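Korndale bench, two-arm cell
November, second half of the month

Picking up from the last entry, where I claimed the left arm was "basically fine now." I would like to withdraw "basically," "fine" and "now."

State of the cell this morning: powered up clean, both arms homed, no faults on the Isine controller. The left arm then approached the bin low, as it has been doing since the bench was moved, and set its lower finger on the plastic rim. No damage. The force limit tripped, the controller logged it as "unexpected contact," and I logged it as extremely expected contact.

So the day went to the left side, with some time on the right because it was sitting there and I had the hex keys out.

Order of work:

1. Bin location and how square it sits
2. Left tool offset
3. Right gripper finger play
4. Handover pose, which I did not get to

The bin first. Everybody assumes the bin is where the bin is. It's a light plastic thing on a smooth tabletop and it moves when you look at it. The program takes the bin position from a saved frame, taught once, before the bench was shifted, with the old bin. The new bin has the same part number and slightly different manners. I taught the frame again off the two far corners and one near corner, with the pointed probe in the right gripper, and got a rotation error against the old frame that explained most of the rim contact. Most. Keep reading.

Test part is the brown animal, lying on its side toward the left of the bin. I like it for this job. It has legs, which gives the fingers something to get wrong, and the body is thick enough that a bad grasp still looks like an attempt. Each time I want the part back in the same place, I stop the cell, wait for the lamp to change, and reach in. Stop first. The lamp is on the post behind you when you stand at the near side, which was a fine choice of location by me.
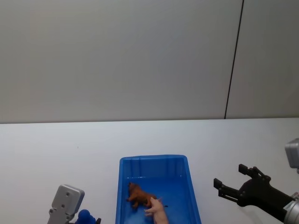
Marit Quennell

With the frame redone I ran the left approach at reduced speed, no grasp, stop at the hover point. It cleared the rim. It also stopped too far to the back of the bin, by an amount you could see from a chair. I went and got the steel rule anyway so that this notebook would contain a number: 20 mm, measured from the pad center to the mark I'd put on masking tape.

Twenty is suspicious. A worn joint doesn't give you a round number, and neither does a bench that got shoved. A round number means a person typed it. I went through the tool table and found that tool 2, the long-finger gripper, was carrying the length for the short fingers plus a correction, and the correction had been added again in the approach routine, with a comment reading "temp." The comment is in my style. I'm not going to look up who wrote it.

What I did:

Took the correction out of the approach routine. Measured the long fingers properly, flange face to pad center, with the calipers and a square held against the flange. Got 162 mm. Repeated it with the gripper turned over and got 162 mm again, which I'm going to enjoy for as long as it lasts. Entered that as the tool length. Deleted the "temp" line instead of commenting it out. If anyone misses it, it lives on in the backup, where it can be temporary forever.

Then the four-orientation check: touch the probe tip to the pin, rotate the wrist, touch it again, and so on. The tip should stay on the pin. It stayed on the pin. Before today it was drawing a little circle around it, like a dog deciding whether to lie down.

Note for whoever does this next: do the touch-off with the gripper cable clipped in its proper place. If it's hanging free it drags on the wrist at one of the orientations and you'll see a small offset that you'll then "fix." I have fixed it twice in previous entries. Please disregard those pages.

Hover check with the part in. The hover point now puts the left fingers over the left rim and above the animal, with the right arm waiting well back on its own side with the fingers open. I want the right arm parked open. There was an argument in an earlier entry for parking it closed, on the grounds that closed fingers are shorter and less likely to snag. The trouble is that the handover starts with the right gripper moving in, and if it's closed it has to open on the way, and the open command and the move command are not in the order you'd think. Parked open, there's nothing to be early or late. It costs a little room on the table. There's room.

I left the table as it was on the left, by the way. There's a small blue item next to the bin, and it's outside the left arm's swept area at the current speeds. If you raise the approach speed, check again before trusting that sentence.

Fine adjustment of where the part lies. What I'm after is a repeatable worst case: on its side, legs toward the left wall, rear end toward the middle of the bin. With the legs that way the left gripper has to come down across the body and can't cheat by hooking a leg. Hooking a leg counts as a success in the log, because the log only knows that the fingers closed on something and the something went up. I've watched the log congratulate itself over a part hanging by one foot and turning slowly. 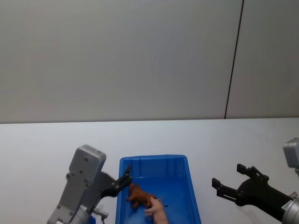
The other reason for that orientation is that the rear end gives a clean reference for resetting by hand. Nudge it until the back of the body lines up with the rib I've picked on the far wall, take your hand out, step back past the tape, then clear the stop. In that order, also when it's the last reset of the day and you've done it so often that you feel you and the arm have an understanding. You don't have one. It has a tool table with somebody's "temp" in it.

Grasp runs, left arm, long fingers, new tool length, new bin frame. I set it for 40 cycles at reduced speed with a manual reset between each. That is a lot of reaching into a bin and I'd recommend a stool. No rim contact in any of them. Missed grasps: a few, all of the same kind, with the fingers closing on the upper side of the body and sliding off as the arm lifted. The pads are glazed. You can feel it with a fingertip: the middle of each pad is slick and the edges still have some bite. Wiped them with alcohol and the sliding got better but didn't stop. New pads are on the list. The Kárason pads are softer and I'd like to try those, with the understanding that softer pads wear out faster and I'll be back here writing this paragraph again.

Grip force: left it alone. It's tempting to turn it up when parts slide, and then you have a gripper that never drops anything and also never lets go of anything in its original shape.

Right arm. Finger play on the right gripper had been reported on the sheet as "a bit loose," by someone who didn't sign it. I held the body still and wiggled each finger. One finger solid, the other with a click in it. Took the screws out of the clicking finger, cleaned off what remained of the threadlocker, looked for wear in the linkage and didn't find any worth the name. The dowel was the thing. It was sitting proud, so the finger was clamped against the dowel head and not against the mounting face. Pushed the dowel home, fresh threadlocker, torqued to the card. No click. Left it to cure over lunch with the arm locked out, and a note on the pendant saying why, since an arm that looks fine and won't move attracts people with ideas.

While I was down there: the label on the right wrist is getting hard to read. I copied the serial number off the controller screen and onto the inside cover of this notebook, where it'll be safe until we fill the notebook.

Things I noticed and did not fix:

Left wrist cover has a screw that turns without tightening. It's holding, in the sense that the cover is on. Needs a thread insert or a longer screw, and I have neither in that size. Asked Stakirholm for a small bag of both.

Joint four on the left arm makes a faint tick near the end of its travel when it's cold in the morning. Gone after warm-up. I'm writing it down here so that when it gets worse we can all say it was written down.

The bin still isn't fastened. I cut two strips of the non-slip mat and put them under the long sides. That's enough for slow runs. For full speed I want proper stops at the corners, low ones, below the rim, so the fingers can't find them. Anything taller than the rim will be found. The left arm has a gift.

Isine controller clock is wrong again. Today's log files say 3 a.m., which makes it look as if I care more than I do.

Backups: saved the whole program and tool table after the tool change and again after the grasp runs. The second one is the one to load. The first has the new tool length with the old bin frame still selected in the handover routine, a combination that would give you a very confident arm in the wrong place.

Next session: handover pose, from the top. Teach it with the left holding the part by the body, level, and bring the right in slowly from its parked position. Check the finger gap on the right before and after, in case that dowel has opinions. Then pads, if they come. Then the corner stops, and move the lamp to where a person resetting the part can see it without turning round.

Left the cell in hold, both arms parked, pendant on its hook. Hex keys are back in the drawer except the one I always lose, which is on top of the controller.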